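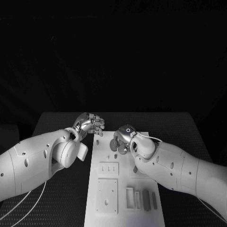

Work board

A work board (also bench board or assembly board) is a flat, movable panel laid on a table to give a clean and clearly marked-off surface for small jobs. Work boards are used for putting together and taking apart mechanical parts, for model making, for sorting hardware, and for repairs on clocks, locks and sewing machines. The board protects the table, keeps small parts in one place, and can be lifted away with the job still on it.

Form

Most work boards are rectangular and longer than they are wide. Thickness depends on the material. Wood and wood-based boards need more of it to stay flat, while plastic and coated metal boards can be thin. Corners are often rounded. Some boards have a raised lip along one or more sides, and others have a front edge that hooks over the table.

A board may be left plain or fitted with holes, slots or short pegs for holding parts. Plain boards are easier to clean and store. Pegged boards are preferred where the same item is put together again and again, as each part can be given a fixed place.

Color

White and pale gray are the usual colors for work on dark parts such as disks, gears, pulleys, rubber seals and blackened screws. Black or dark green boards are used for bright metal and clear plastic. Many workers keep one of each. A white board on a dark tabletop also marks the limit of the work area without any tape or drawn line, and a part that has strayed off the board is easier to spot.

Glossy white boards reflect overhead light and tire the eyes over a long session. A matte finish is more common for this reason, though it stains sooner – oil and graphite are the usual causes.

Placement

The board is normally set in the middle of the table. When one person works alone, the long side faces the worker. When work is done from two opposite sides, the board is placed lengthwise between them so that both can reach the far end. Space is left at either side for cables and for trays of parts, which should not rest on the board itself.

A light board may slide. Rubber feet, a damp cloth or a sheet of shelf liner underneath will usually hold it. Clamps are used for heavier work such as pressing a pulley onto a shaft.

Backdrops

In workshops where finished pieces are photographed or demonstrated, a plain cloth is sometimes hung behind the table. Black fabric is the most common choice. It hides shelves and wall fittings and shows little shadow. Folds are hard to see in low light but can become visible when a lamp is pointed at the cloth.

History

Loose boards were used on kitchen and dining tables long before they were sold as workshop goods. In her booklet The Borrowed Table, Agata Farina described the habit among home clock repairers of using a pastry board turned upside down. The Maeng board, sold by the firm Skurnerov, was an early ready-made type. It came in two lengths and was white on one face and black on the other. A later version, the Vomska, added a lip on three sides. Production of both ended after a change of supplier, and used Maeng boards are still traded among model makers.

Kheri Urio, a workshop teacher, proposed a simple rule for size: the board should be twice as long as the largest item to be worked on, with one end kept free for parts already removed. The rule is often repeated but is of little help with long, narrow items.

Care

Plastic boards are wiped with mild soap and water. Solvents may soften the surface or leave it cloudy. Wooden boards are cleaned with a barely damp cloth and stored flat or upright, never leaning, as they can bow. Deep cuts trap metal filings and should be scraped out or sanded.

See also

Bench mat
Cutting mat
Parts tray
Pegboard

Last edited August 25, 2021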